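Questions I get about the square plates

I sell secondhand and small-batch tableware under the name Prasemau, and most of my inbox is the same handful of questions. I've put them all in one place so you can read them over coffee instead of waiting on me (I'm slow in the mornings, sorry!).

Do you sell single plates or only sets?

Both. Sets come in 4, and singles turn up whenever a set loses a member in my hands, which happens more than I'd like. If you only need one to replace a broken one, write to me first – I keep a shelf of loners that never make it onto the shop page.

What color is the brown glaze, really?

Somewhere between milk chocolate and wet sand. I call it brown, my friend Daryna Yurchenko calls it taupe, and we've stopped arguing. It goes grayer under a cool bulb and warmer by a window in the afternoon, so please don't try to match paint to it from your phone! The mottling in the middle looks a bit like woven cloth, and the black rim is what sold me on the whole line. 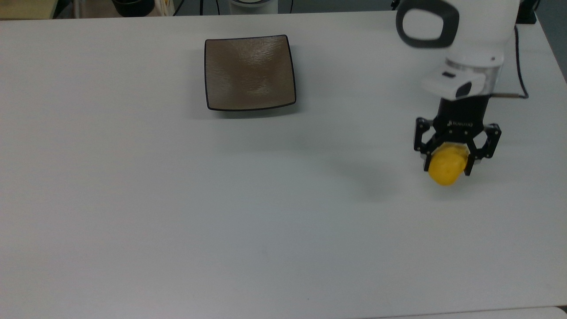 I get asked a lot whether square plates are a pain to live with, and my answer is that it depends on your cupboards. They sit nicely side by side on a shelf and you don't lose space between them. In a small round sink they're annoying. I wash mine one at a time and stand them in the rack on a corner.

Will food slide off?

Not in my house. There's a slightly raised edge, enough for a salad with dressing or a piece of cake with sauce. I wouldn't serve soup on one, but somebody did ask.

Can they go in the dishwasher?

Mine do, top rack, with a gap between them. Skip the scrubby powder on the shiny glaze, and please don't stack them wet with grit in between. A soft cloth gets most marks off.

Do they look okay on a white table?

I think that's where they look best. A dark rim on a pale table gives you a nice clean outline, and you can leave off the placemats. On dark wood they get a bit lost, so I put a light runner under them.

How do you pack them?

Paper around each one, cardboard between, then a second box. Kyrylo Savchuk taught me to pack plates on edge like records and I've done it that way ever since. Allow 7 days for me to get a parcel out.

Can I send one back?

Yes, if it's unused. Keep the box until you're sure, and email me before you mail anything so I can give you the right address.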